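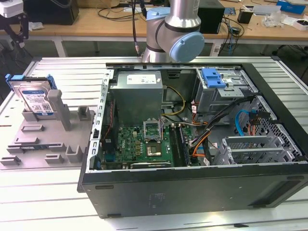
Dell tower on its side, CPU bracket open.

icsonka
Stripping Dell towers for parts. Order so far: side panel, RAM, then CPU. The retention lever is stiff on these boards. Is it normal to need real force?

zelurby
Normal. Press down, slide out from under the tab, let it rise slowly. I would pull the CPU before the RAM, though. Fewer hands near an open socket.

dollberg5
Disagree. RAM first gives you 20 mm more finger room. Order is irrelevant if you cap the socket right away.

icsonka
Noted. Second question is the cables. The SATA runs cross the board and get in the way of everything. 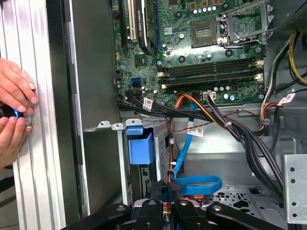 Iwasaki says to unplug at the drive end first and leave the board end for last. Less strain on the headers.

zelurby
Fine for SATA. For the power plugs I do the board end first - squeeze the latch, rock it, never pull on the wires.

hirnbridge
Label both ends before moving anything. It takes about 5 minutes.

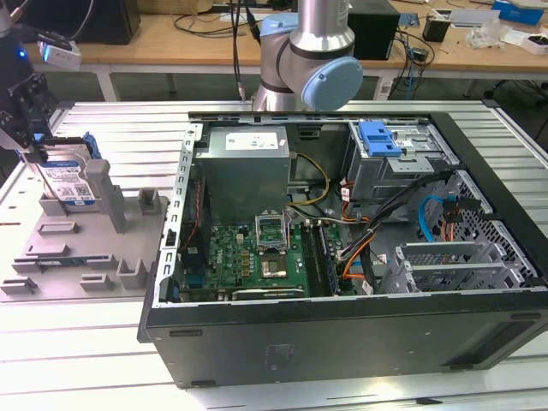
Does the old thermal paste have to come off before storage?
Clean it while you have the chip out, with isopropyl alcohol and a lint-free wipe.

dollberg5
Storage, fine. I still say RAM first.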